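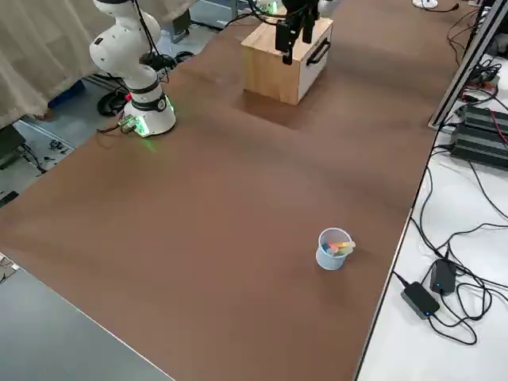

**Workshop tips / Bench arms / Cables and power**

# Keeping a two-arm bench tidy enough to trust

Aug 13, 2022. Declan Rewi, Te Moana workshop

These notes cover the two-arm bench cell only. The Wetora mill and the dust extraction have their own pages. Most of the faults logged on this cell since May were cable faults or a base that had crept on its fasteners. Both are dull to fix and quick to check.

## Before touching anything

- Park both arms clear of the work, then stop them from the software.
- Switch off at the wall. Pulling the plug from the arm while it is live is hard on the connector.
- Wait for the status lights at the base to go out. On the white arm they are green and sit low on the base, so look from bench height.
- An arm without brakes on every joint will sag when the power goes. Support it by hand at the elbow, never by the gripper.

## The base connector

The cable on the white arm plugs into the side of the base and runs off towards the table edge. Any tug on the cable goes straight to the plug.

1. Unplug and look into the socket with a torch. Bent pins are straightened once. A second time, replace the part.
2. Blow out dust with a hand bulb. Compressed air from the shop line carries oil.
3. Refit, and check that the plug seats square.
4. Anchor the cable to the table 15 cm from the base, with a slack loop between the anchor and the plug.
5. Label both ends. Use printed heat-shrink; masking tape turns to crumbs.

## Cables along the arm

A cable strapped to a moving arm fails at the strap. Use hook-and-loop ties, snug enough to stop sliding and loose enough to turn with a finger. Nylon ties pulled tight will cut the jacket at the elbow inside a month.

Move each joint through its full travel by hand, with the power off, and watch the slack. The loop should neither go taut nor drop far enough to catch on the work. Pay attention to the loops at the gripper: they swing, and anything with a handle on it will hook them. The timber box with the black pull handle is the usual culprit here. If the gripper is going to work above it, dress the loops back along the arm first.

## Adapters and the side table

Power adapters end up on the white side table with everything else, under and over the signal cables. That arrangement works until someone has to trace a fault. When there is time to redo it:

- Lay the adapters flat with the indicator lights facing up. A blue light shows the adapter has mains. It says nothing about the output, so put a meter on it.
- Keep adapters out from under coils of cable. They need air.
- Stand finned housings apart with the fins clear. Stacked, the lower one runs warmer than its maker intended.
- Separate mains leads from signal leads. Where they must cross, cross them square.
- Coil the excess in large loops and hang it under the table. Nothing should sit on the floor where a chair castor can reach it.

Pull one cable at a time, and finish it before starting the next. The last full strip-down of this side table took 41 minutes, plus the walk to Dorosness for more ties.

## Base bolts and the tabletop

Brown board is kinder to the eye than white when lining up work, but it compresses under a clamped base. Check for movement by pushing at the first joint, just above the base unit. Any rock is a fault.

- Tighten in a cross pattern, three passes, to 8 Nm for the fasteners used on this bench. Other mounts will differ.
- If the same bolt is loose twice, fit a wider washer or a steel backing plate.
- Mark the bolt heads with a paint pen so that creep shows at a glance.

Re-run the home position after any tightening. A small shift at the base is a large one at the fingers.

## Gripper fingers

Wipe both fingers with isopropyl on a lint-free rag. Chalk dust and marker ink make the faces slick, so clean them after any run with the blue cup of coloured sticks. Worn pads get replaced as a pair. Spares are in the Troltico drawer, left side, with the 3 mm hex key.

## Powering back up

Clear the tabletop of tools. Switch on at the wall, one adapter at a time, and check the colour of each indicator against the card. Run the first cycle at the slowest speed with a hand on the stop. Write down what was changed, including anything that was only moved.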